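Pirnden site -- quarterly safety walk, ground floor
Date: 2022-05-26
Done by: Darmawan Kusuma
Copy to: Kwadwo Acheampong, Flimance (managing agent)

Key: OK / FIX / N/A / see comment

EXITS AND PATHS
Front door opens fully, no key needed from inside -- OK
Rear door to Abdel Hamid Lane -- FIX. Sticks at the bottom, needs a shoulder. Was on the October sheet too. Please get someone to plane it, not just wedge it.
Exit sign over rear door lit on test -- OK
Corridor clear full width -- FIX. Flat-pack cartons against the wall outside the store. Asked for them to go to the skip by end of day.
Assembly point sign visible from footpath -- OK, bit faded

FIRE
Extinguishers on hooks, pins in, gauge in green -- OK
Tags stamped within six months -- see comment. Kitchenette one has a tag but the stamp is unreadable. Predora to re-tag next visit.
Fire blanket in kitchenette -- OK
Smoke alarms, test button -- OK except store room, chirping. New battery in while I was there.
Evac diagram matches layout -- FIX. Still shows the old partition. Kwadwo has the drawing file I think?

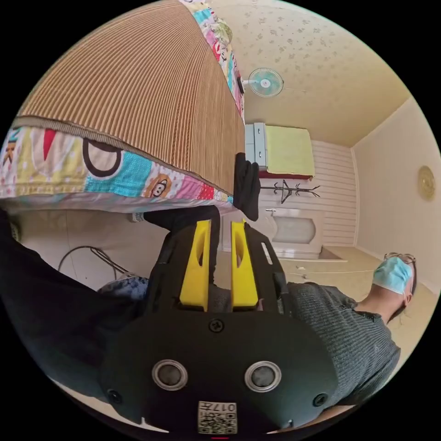 Photo 1 -- Pirnden, ground floor

ELECTRICAL
Switchboard access clear, door shuts -- OK
Safety switches tripped and reset -- OK, all of them
Test and tag current -- FIX. 29 leads and appliances on the register, kettle and the blow heater both overdue. Heater taken out of use. Kettle people complained about, sorry.
No powerboards plugged into powerboards -- FIX. Reception again. Needs an extra double GPO, have asked Flimance for a quote twice now.
Outdoor power point cover -- OK

FIRST AID
Kit sealed and on wall -- OK
Contents against list -- see comment. Saline expired, no large dressings. Reorderd.
Eyewash bottle in date -- OK
Names of first aiders on noticeboard current -- FIX. One left before Easter. Cert renewal for Darmawan also coming up.

SLIPS, TRIPS, LIFTING
Entry mat flat -- OK
Lino join at kitchenette -- FIX, lifting again, taped for now
Anything over 20 kg stored at waist height -- mostly. Paper boxes are up on the top shelf, bring them down please
Step ladder feet and locks -- OK
Trolley tyres -- one soft, pump in store 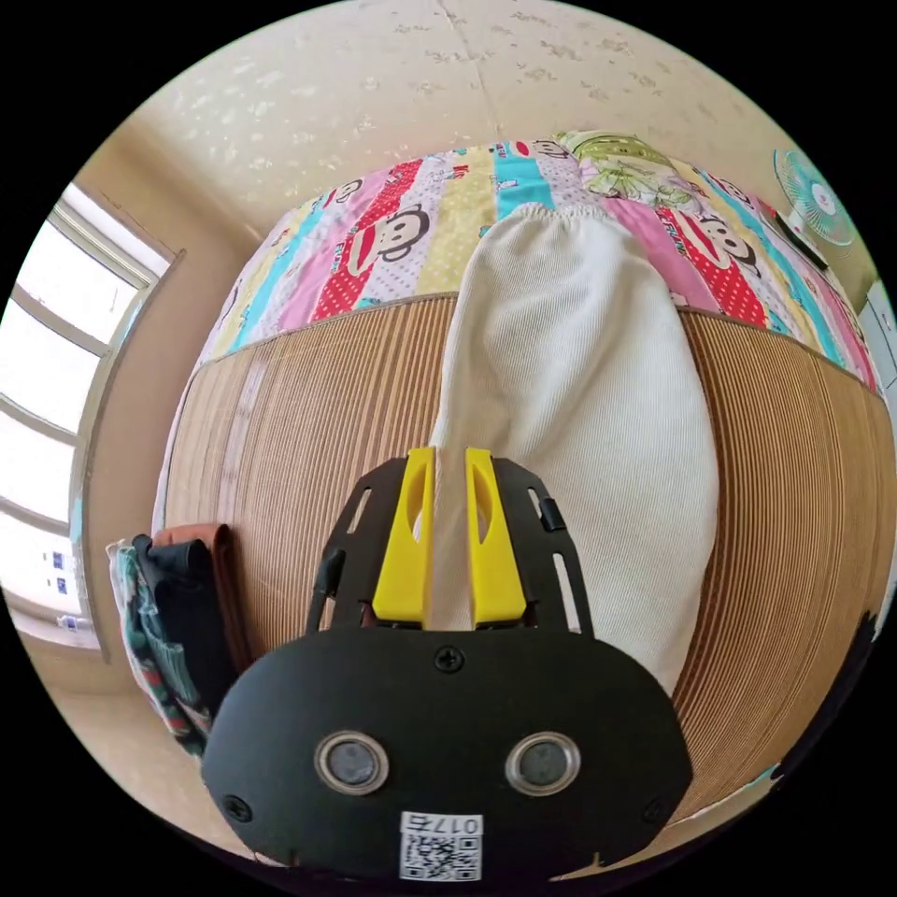

Photo 2 -- Pirnden, same visit

AMENITIES
Hot water not scalding at basin -- OK
Exhaust fan in toilet -- FIX. Runs but rattles badly. Predora dont do fans, so this is Flimance.
Bin area -- OK, lids on
Outside light over rear door -- FIX. Sensor comes on, goes off after some 20 seconds. Not long enough to lock up by. Adjust timer.

OVERDUE FROM LAST SHEET
Rear door -- agent
Double GPO at reception -- agent, quote
Evac diagram -- Kwadwo

Cartons and paper boxes are ours, the rest as marked. Kwadwo, can you ring the agent about the rear door first, that one worries me more than the others. Will re-check door and smoke alarm when Predora come for the tags.

Signed D. Kusuma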